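Cadmont Household Words

A small dataset of everyday names for everyday things, collected from families around Cadmont and written up by Sunee Wiriya.

What this is

Every family I have ever met has its own words for things. In ours, the remote was "the pusher" and the drawer full of batteries and birthday candles was "Mansour," for reasons my grandmother took with her. This dataset started as a notebook of words like that, kept by the phone, and it grew until a friend pointed out (kindly, but more than once) that it really ought to be a spreadsheet. So now it is a spreadsheet, and this file is meant to help you find your way through it.

There are 1000 entries in the current release, given to us by 301 households. Each entry is one word or short phrase, the ordinary thing it stands for, and whatever story came with it. Some of the stories are longer than this whole README, and I have left them alone, as the people who sent them clearly enjoyed telling them.

Files

words.csv is the main table, one entry per line.
stories.txt holds the longer stories, matched to the table by entry number.
rooms.csv lists the part of the house each word belongs to.
CHANGES.txt says what moved between releases, going back to the first one in June.

Columns in words.csv

id: the entry number. Numbers are never reused, even when an entry is withdrawn.
word: spelled the way the family spells it. If two people in one house disagreed, both spellings are there with a slash between them.
meaning: the plain, everyday name for the thing.
room: one of 19 room labels. "Car" counts as a room, and so does "porch."
age: how long the word has been in use, as the family remembers it. Please treat this one gently — people are generous with dates.
origin: child, adult, pet, mishearing, or unknown.

Toys and table things

The toy words are my favorites, and they are also the messiest part of the table. One set of blocks can have four names in one home, depending on who is asking for it and how badly they want it. Entries for toys carry the room label "anywhere," which I know is a bit of a dodge.

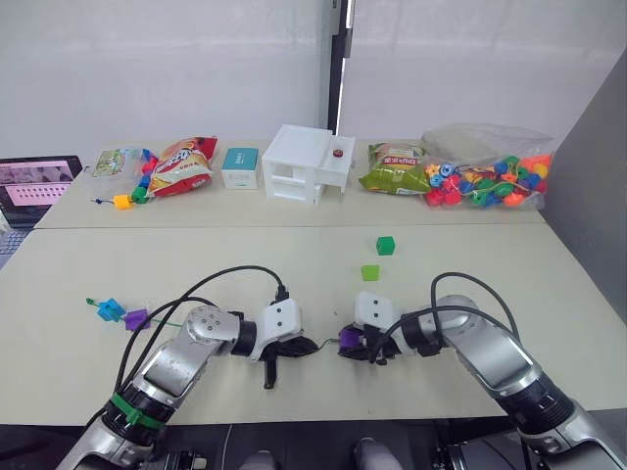 Packaged goods and toys on the back table, with a string of colorful threading blocks.

How the words were collected

Most came by mail or through the paper form we left at the Perkar Street library. A smaller share were read to me over the phone in the evening, and I typed as fast as I could. I read every entry back to the sender before it went in, so odd spellings are almost always on purpose. Surnames and street names were taken out of the stories, and nine entries were dropped at the request of the families who sent them.

Known gaps

Kitchens are very well covered and garages are not. Families who speak more than one language at home sent some of the best words, but the form only had space for one meaning in English, and I am sorry about that. The next release, which I have been calling Sudura, has a second meaning column and a place to note the language.

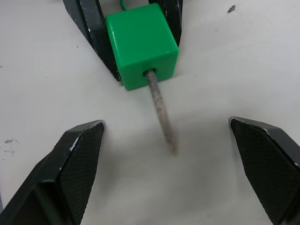
Can I use these words in a classroom or a printed book?
Of course, and please do. Keep the entry number beside each word you print, and mention the Cadmont Household Words somewhere in the back so readers can find the rest. The longer stories need a note to me first so I can check with the family.

Sending in a word

Use the same paper form, or add a line to the end of words.csv and leave the id blank. Tell me who in the family says it and who refuses to. I answer everything, though it may take me a couple of weeks when the mail piles up.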